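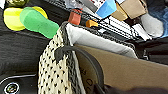 A user of the first release wrote that the care labels and the product listings disagreed on fiber content too often to be merged into one field. Version 2 keeps them apart.

Tollen Textile Labels, v2

Tollen is a table of transcribed care labels from household textiles and bags. It holds 3,341 records, of which 1,864 have a matching product listing. Text was typed by hand from the label and checked once against the source.

Fields

record_id: integer, stable across versions
label_fiber: fiber content as printed on the label
listing_fiber: fiber content from the listing, empty if none
wash_code: normalized to the Heitmann key (see codes.txt)
origin: country as printed, not normalized

Splits

The test split has 400 records. Mandex records appear only in test — do not use them for tuning.

Known issues

Nearly 300 labels have at least one unreadable character, entered as a question mark. Percentages that do not add up to 100 were left alone. Rokum records use an older wash code and were converted by script in June; the original value is in wash_code_raw.

License

CC BY 4.0 for the table. The conversion script is MIT.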